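갈릭스고 야간자율학습, 의무로 되돌리는 것 어떻게 보세요?

글쓴이: 둘째맘의하루
안녕하세요, 늘 눈으로만 읽다가 처음 글을 남겨 봅니다. 저희 아이가 갈릭스고 2학년인데요, 목요일 설명회에서 2학기부터 야간자율학습을 다시 전원 참여로 바꾸겠다고 하더라고요. 지난 모의평가에서 수학 평균이 60점까지 올라온 게 남아서 공부한 아이들 덕분이라는 설명이었어요. 선생님들 고생하신 건 정말 감사하지요. 그런데 저희 애는 집에 와서 한숨 자고 새벽에 하는 아이라, 밤 10시까지 앉혀 두는 게 맞는 건지 걱정이 앞서네요. 다른 댁은 어떠신지 편하게 말씀 들려주세요.

답글: 훌리스사거리
저는 찬성 쪽이에요. 큰애 때 자율이었는데, 말이 자율이지 다들 버스 타고 시내로 나가 버렸거든요. 학원비 생각하면 학교에서 붙잡아 주는 게 얼마나 고마운지 몰라요. 우리처럼 읍에서 떨어진 동네는 더 그렇고요.

답글: 텔레오수학
졸업생 학부모입니다. 평균만 보고 정하는 건 좀 성급해 보여요. 우리 애 반에 95점 받던 친구는 야자를 한 번도 안 했고, 밤늦게까지 남던 우리 애는 꾸벅꾸벅 졸다 왔습니다 ㅎㅎ 아이마다 다른 걸 한 줄로 세우면 탈이 나지 않을까요.

답글: 훌리스사거리
텔레오수학님, 잘하는 아이야 어디 갖다 놔도 잘하지요. 제가 걱정하는 건 중간에 있는 아이들이에요. 그 애들은 옆에서 누가 같이 앉아 있어야 책을 펴더라고요.

답글: 둘째맘의하루
두 분 말씀이 다 맞는 것 같아서 더 어렵네요. 참, 귀가 버스는 자카리아 마을까지 한 대 더 넣어 준다고 했는데 시간표는 7월에 나온대요. 버스도 안 정해졌는데 신청서부터 내라니 조금 서운하기도 했어요.

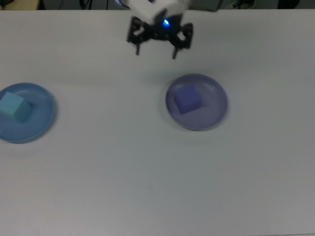
코랑탱 루아예: 프랑스어 수업을 맡고 있습니다. 의무로 하더라도 일주일에 이틀은 아이가 고르게 하자고 교무실에서도 이야기가 오갔어요. 아직 정해진 건 없으니 신청서 뒷면 의견란에 꼭 적어 주세요. 저희가 한 장씩 다 읽습니다.

답글: 텔레오수학
선생님이 직접 써 주시니 마음이 한결 놓입니다. 이틀 선택이면 저도 반대할 생각은 없어요. 다만 저녁 급식은 12월까지 그대로 나오는지도 같이 알려 주시면 좋겠습니다.

답글: 훌리스사거리
저는 그래도 다섯 날 다 했으면 해요. 이틀 빼 주면 결국 그 이틀이 사흘 되고 나흘 되더라고요. 의견란에는 그렇게 적을게요, 너무 미워하지 마세요~

답글: 둘째맘의하루
미워하다니요, 오늘 저녁에 아이랑 앉아서 저희도 의견란 채워 보려고요. 버스 시간표 먼저 받으시는 분은 여기 좀 올려 주세요.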